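Hunt Road Training Ground – Pre-season Site Inspection
Checklist with comments, August
Areas covered: pitches, changing block, floodlights, perimeter, equipment

1. PITCHES

Main pitch surface level, no holes or ruts – PASS
Passed at a walk. I would like to see it again after a week of two sessions a day before I believe it.

Goal anchors fitted and tight – FAIL
Pitch 2, north goal. Back bar anchor is in the ground but not clipped to the frame. Last report says "fixed." It was not fixed when I pulled on it.

Run-off clear of obstructions – PASS WITH COMMENT
Clear on the day. A hurdle rack was standing close to the touchline when I arrived and got moved while I was parking.

Irrigation heads flush with turf – FAIL
Two on the east side stand proud enough to turn an ankle. The contractor, Skatow, says they settle by themselves. I have heard this before and they are still up.

2. CHANGING BLOCK

Fire exits unlocked during use – PASS
Extinguishers in date – PASS
Emergency lighting test – NOT SEEN
Told it is done monthly. No log was produced, so I can't tick it.

Hot water temperature at showers – PASS WITH COMMENT
Fine in the home room. Away room took far too long to settle. Check the mixing valve.

Floor drains clear – FAIL
Center drain in the away room holds water. Somebody has put a mat over it.

3. FLOODLIGHTS

Column doors locked – PASS
Columns free of visible damage – PASS
Light level at center spot – PASS WITH COMMENT
The installer, Nekell, promised 600 lux. Their own reading sheet says so too, and I'd expect it to. Get a reading from a meter they don't own.

4. PERIMETER AND PARKING

Fence panels secure – FAIL
Panel 31 is held with cable ties. Replace the bracket.

Speed signs visible from gate – PASS
Ambulance route open, full width – PASS WITH COMMENT
Open at 8 a.m. on a Wednesday. Look again on a match morning, when it counts.

5. EQUIPMENT AND PAPERWORK

Manuals and data sheets held on site – PASS WITH COMMENT
Line marker and ball machine manuals are in the office drawer. Both are from Drekeo and both are thin on maintenance. A binder full of paper doesn't mean anyone has read it. 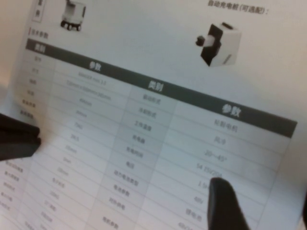 Printed specification sheet, text in Chinese.

First aid kits stocked – FAIL
Pitchside bag short of cold packs and tape. The list inside the lid is signed as complete.

Defibrillator status light green – PASS
Portable goals stored chained – PASS
Mower fuel stored in locked cabinet – PASS WITH COMMENT
Locked, with the key hanging next to it.

RESULT: Not cleared for junior sessions until the goal anchor, irrigation heads and drain are put right. Some 50 players are due on opening day. I want to see the repairs myself – a phone call saying they are done will not close these items.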